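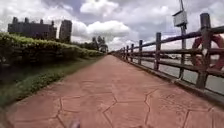
Datasets > Drideo > Outdoor surfaces > Wornstead waterside path

Overview Files Columns Changes Comments

Wornstead waterside path: record of paving, fence and edges

README, version 2

This folder holds a written record of the waterside path in Wornstead, made section by section on foot. The path is stamped concrete in a flagstone pattern, with a wooden rail fence along it. The record tells in which state the surface, the curb and the fence were in October, and what small repairs we would propose for each section.

It was made for the Drideo group, which collects condition records of walking paths in small towns. You can use it to plan maintenance, to compare with your own path, or to practice with a table which is not too clean.

What is in the folder

sections.csv is the main table, one row for each section.
terms.txt is a short list of the words we use for damage.
fence_notes.txt has free notes about posts and rails, written in the evening from the paper sheets.
changes.txt says what was corrected and in which version.

The table has 11 columns. It is saved as UTF-8, and the separator is a semicolon. If your program opens everything in one column, please set the separator by hand.

How the path was divided

The whole path is almost 2000 meters long. We divided it into 115 sections, and the numbers begin at the Halász boathouse and grow in the direction of Motuvow. A section ends where we found something easy to recognize again, such as a bench, a change in the curb or a joint across the full width. For this reason the sections are not equally long, and the column length_m must be used if you want to calculate anything per meter.

There are 111 rows in the table. Four sections near the boathouse were closed for pipe work during our visit, and we preferred to leave them out. Their numbers are not used for other sections.

Columns

section: the number of the section, counted from the boathouse.

length_m: length along the middle of the path, measured with a wheel. Rounded to half a meter.

surface: good, fair or poor. Good means that we found no damage which needs work. Fair means fine cracks or worn color. Poor means a broken edge, a hole, or a height difference that a foot can catch.

pattern: how well the stamped lines can still be read. The values are clear, weak and gone. The pattern is made of big irregular shapes, mostly with five or six sides, and the joint lines are darker than the concrete between them. Please do not read "weak" as damage. It is only about the look.

tone: brown, red or pink. This is the column with which we are least happy. The color of this concrete changes very much with the light, and two persons on the same day can write two different words. Use it only as a hint.

curb: the low strip between the paving and the foot of the fence. Same values as for surface. Where leaves covered the strip we wrote not seen.

fence: state of the posts and rails together. Same values again.

post_shape: square, round or mixed. In the first version this column did not exist, and we wrote only "wood". The timber is dark brown and weathered in the same way for both kinds, so from a distance it is easy to think it is all one fence.

beyond: what lies on the other side of the fence. The values are water, pavement, ground and other.

ring: yes or no, for a life ring on the fence.

remark: free text, in English, sometimes with mistakes.

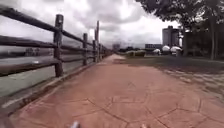
How we judged the fence

The fence has three horizontal rails. For each section we pushed every post with one hand at the height of the top rail. If it moved, we wrote it in the remark and the fence could not be better than fair. A rail which is bowed or rough was accepted as good, because the wood was plainly chosen in that style and many rails were never straight. A rail with an open split that goes through to the other side is poor.

Post height is not recorded. Some posts are taller than their neighbors and we could not find a rule in it. Where the value in beyond is water, we looked more strictly, and a loose lower rail alone was enough for poor. Where it is pavement or ground, the same loose rail gives fair. You may not agree with this. If you want one measure for the complete path, search the remark column for the words "lower rail" and change the value yourself.

How we judged the paving

We walked each section two times, one time in each direction. Small cracks are easier to find with the sun low and in front of you, and on cloudy days the stamped lines are quite good at hiding them. A crack which follows a stamped line was counted as a crack only if a coin could stand in it.

Lawn beside the path is outside the record. We only note in the remark if grass has grown over the edge of the paving.

Known problems

The wheel was changed after the first morning. The old one measured too short, and we walked those sections again on Thursday, but the remarks still come from the first walk.

In a few rows the surface is "good" while the remark says "edge broken". In these cases trust the remark.

We did not test if the surface is slippery. Nothing in this table should be used to say that the path is safe or not safe in winter.

Life rings were noted only as present. We did not look at the condition of the rope or who must check them.

Use and sharing

You may copy, change and share the files, also for paid work. Please keep this README together with the table, and write that the record is from Drideo, Wornstead path, version 2.

Comments (4)

pathwalker_m
Thank you for the table. I would like to have the width too. On our path in Motuvow the width is the first thing people complain about.

Drideo
We measured the width only at both ends of the path, so it did not go in the table. It will be in the next version if we can borrow the long tape again.

greycurb
The semicolon note saved me. One small thing, terms.txt has "spalling" two times with different explanations. Which one did you use?

Drideo
The second one. The first is from an older record and will be deleted.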